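Project Natomau, soft footwear task
Minutes of the working meeting
Monday, October 22, 2018
Place: Salgado room, ground floor
Chair: Fumiko Ebihara
Present: the manipulation group, the perception group, two guests from Dumach
Excused: the simulation group (they sent their comments in writing)

1. Opening and previous minutes

The chair opened the meeting and welcomed the guests. The minutes of the previous meeting were accepted with one correction. Under item 4 it was written that the depth channel "is dropped". The correct wording is that the depth channel is not used for training but is still recorded.

The order of the agenda was changed so that the guests could hear the method part before they had to leave.

2. State of the task

The chair repeated the task in short words for the guests. The robot has to take rain boots and put them in a row along the back of the cell, upright, each boot next to its partner. The boots are blue, purple and beige. A trial is finished when the three pairs stand together and both arms have let go.

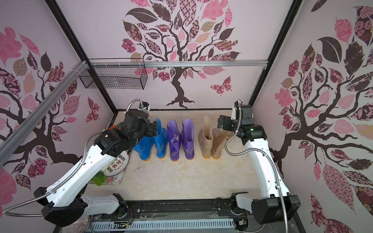

Manipulation

3. Rim grasp compared with shaft grasp

The manipulation group presented the comparison which was asked for in April. In the shaft grasp, the fingers close on the boot from the outside, across the full width of the shaft. In the rim grasp, one finger goes into the opening and the other stays outside, so that only one wall of the boot is held.

The shaft grasp was our first choice, because it needs less accuracy. The problem is that the shaft gives way under the fingers. When the boot is squeezed flat, it also turns a little, and the arm then puts it down with the toe pointing to the side. The group tried a lower closing force, but then the boot slipped during the lift.

With the rim grasp the shaft keeps its form and the boot hangs more or less straight down. It is easier to predict where the sole will touch the floor. The disadvantage is that the finger must find the opening. If the rim is folded, the finger can land on the fold and push the boot over.

Result of the comparison: in a series of five trials with each grasp, the rim grasp completed all five. The shaft grasp failed mostly at the placing step and very seldom at the lift. The chair remarked that the series is short and that it must not be quoted outside the project before it is repeated with other starting positions. This was agreed.

One guest asked if the result would be the same with a stiffer boot. The group answered that they do not know. For a stiff boot the shaft grasp may be good enough, and it is faster.

4. Wrist view during the grasp

The perception group explained how the wrist camera is used. Before contact, the policy takes most of its information from the fixed camera. In the last part of the approach the weight is moved to the wrist camera, where the opening can be seen from above and the position of the finger against the inner wall can be judged.

The translucent material is difficult for us. The far wall of the boot is visible through the near wall, and in the first version of the labels the annotators did not agree on which edge is the real rim. The purple boots were the worst in this respect. The rule in Distton, our labeling tool, is now as follows: mark only the thick edge that goes around the opening, and leave every edge that is seen through the rubber without a mark.

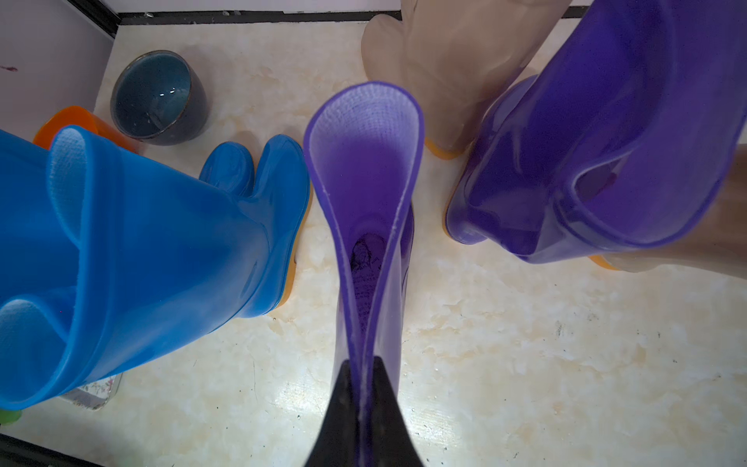

After this rule was introduced, the disagreement between annotators became much smaller, and the group did not have to throw away the older recordings. They were only labeled again. The model trained on the new labels stops less often above the boot without moving down, which was the most common complaint from the people who supervise the trials.

A second remark was about light. The glossy floor gives bright patches in the wrist view, and these patches move when the arm moves. The simulation group wrote in their comments that the patches should be removed by changing the floor. The perception group would like to keep the floor as it is, since real floors in homes are also shiny. After a discussion the chair decided that the floor stays. The simulation group will be informed.

The question of the wall covering was raised again. Some members feared that the strong tree pattern in the cell is learned together with the task. The perception group will hide the upper part of the fixed view in one test run and report the difference. No decision was taken today.

5. Which arm takes which boot

At present the policy chooses the arm by itself. In most cases it takes the nearer arm, but with the middle pair it sometimes hesitates, and both arms begin to move toward the same boot. The safety stop works correctly in this situation, but the trial is lost.

Two proposals were made. The first is a fixed rule: the left arm always takes the middle pair. The second is to add more demonstrations in which the operator clearly gives priority to one arm. The chair prefers the second proposal, because a fixed rule would hide the weakness and not solve it. The manipulation group accepted this, but asked for operator time. Seven operator sessions were granted.

6. Size of the data set

The guests from Dumach offered to share their own recordings of soft containers, up to 1,000 episodes. The format is different from ours, and their fingers are wider. The perception group will look at a small part first and say if the conversion is worth the work. The guests will send the description of their format together with the license text.

7. Actions

Manipulation group: repeat the comparison in item 3 with changed starting positions, including boots that lie on the side.
Manipulation group: plan the operator sessions for the middle pair.
Perception group: write the rim rule into the labeling guide, with pictures of good and bad marks.
Perception group: test run with the upper part of the fixed view hidden.
Fumiko Ebihara: answer the simulation group about the floor.
Dumach: format description and license text.

8. Other matters

The door of the Salgado room does not close well and the noise from the compressor disturbs the calls. The chair will speak with building services.

Comments on these minutes should be sent to the chair before the next meeting. The date will be announced by mail.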